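Kitchen Tips for Crews Working Next to Robot Arms

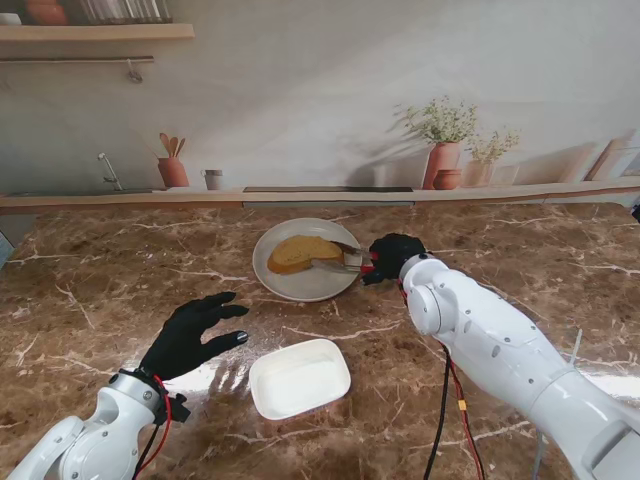
Since July the breakfast counter at our Brirside canteen has had 2 arms on the toast station, and the morning crew has had to change a few habits. Set the plate down flat, well clear of the counter's edge, and leave the slice lying on it. The tongs come in low from the side, tips at the edge of the bread, so a slice propped on the rim is harder to pick up. Put the empty white dish in front of the plate before you start a run.

Wipe marble with a damp cloth and dry it right away. Crumbs go in the bin, never toward the cables.

Keep a second pair of tongs for people. Ours hang by the sink with blue tape on the handle.

Stop the arms before you reach across. Shengli Song has the stop switch on early shift, Ashton Harawira on late.

Toast used to take one person all morning. That person now does fruit, refills and the allergy orders, and we rotate the job weekly so everyone can still run the station by hand.

Change the gloves when they get greasy. Spares are in the drawer under the till.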